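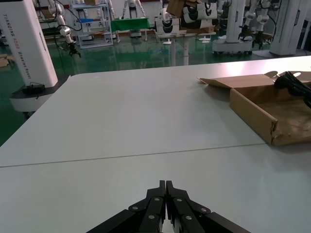 Step 3: Park the gripper where people can see it

Before the doors open, bring the arm down low over the white table and leave the two fingers nearly closed, tips pointing away from you. Visitors will stare at a gripper that looks ready to do something. They will stare a good deal longer than they will at your poster.

Keep the tabletop in front of the fingers clear. Spare cables can live in an open cardboard box to one side, but decide now whether you want to spend the afternoon hearing "Is it going to pick that up?" At our Druvthorpe open day in November we heard it from the first visitor and the last.

Step 4: Run the short demo first

Pick one object and one movement. Ours was a foam block, lifted, turned and put down again, and it got more applause than the long routine we had spent weeks on. Set the speed to 700 on the Petchrat controller. It will go up to 2000, and someone's uncle will ask you to prove it. Decline.

Step 5: Let a visitor have a go

Nadège Joly ran this part for us with a rule worth stealing: one person at the controls, everyone else behind the tape, hands out of reach of the fingers. Give each visitor 3 tries. Children need one. Engineers need all of them and would like to discuss the calibration.

Step 6: Have something to say when it stops

It will stop. If the panel shows 989, press reset, wait for the beep and send the arm back to its start position. Talk while you wait. Do not say "it's never done that before", particularly to anyone who came last year.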